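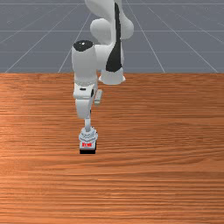

I moved to Kumine in September with two suitcases and no idea how to sleep without traffic noise. My first apartment sat over a bakery, and by 4 a.m. the smell of rolls came right up through the floor (I gained seven pounds, thanks for asking). Rent was 480 a month, heat included, and the heat only had one setting!

My neighbor Quyên Sầm got me walking. She does the river loop before work, all 381 steps of the old stairs and then home past the Samex lot, and she talks the whole way up while I wheeze behind her.
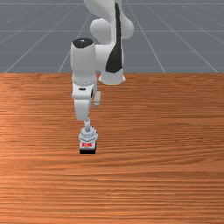
By winter I could answer her in full sentences. I still hated the stairs, but I'd started sleeping again, windows shut, straight through the rolls. Mackenzie Nguyen from downstairs comes along now too, mostly for the coffee after.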